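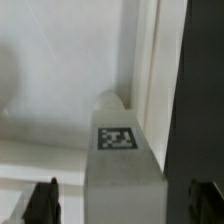
One buyer wrote to ask whether the Fernel post really needs the rounded cap, or whether a flat top would do the job for less money. We do sell a flat one (the Hebden, further down the catalog), and plenty of people like it, but I'd pick the Fernel every time!

## Fernel marker post, off-white

A plain, matte, rectangular post with a domed knob on top and a flat face below it for a square black-and-white marker. It comes out of the Kencombe workshop, and we've sold it since the days when our whole range fit on one shelf.

What I love about it is the finish. Glossy posts throw glare right where you want to read the marker, and the Fernel's soft surface keeps the black squares looking black. The dome is a pleasure too – it sits nicely under your palm when you're shifting the post around a bench, and there are no corners up there to snag a sleeve.

### Details

- Stock number: 167
- Height with knob: 19 inches
- Color: off-white, post and knob matched
- Fixing: 4 screws, packed in the bag with the base plate
- Markers: sold separately, in sheets of 50

### Putting a marker on

Wipe the upper face with a dry cloth and let the post come up to room temperature if it's been in a cold garage. Peel one edge of the backing, line it up just below the knob, and smooth downward with your thumb. Leave the white margin around the black border, please! Trimming right up to the black is the most common mistake we hear about, and a trimmed marker is much harder to pick out against a busy background.

### Cleaning

Pale matte surfaces do show smudges and dark specks, especially low down. Warm water with a drop of dish soap takes care of most handling marks. Skip scouring pads, which leave shiny patches. Keep the cloth off the marker itself if it's printed on paper.

### Goes with

The Kudwood base plate fits without drilling. Older Hebden plates need the adapter ring, and we're out of those until October.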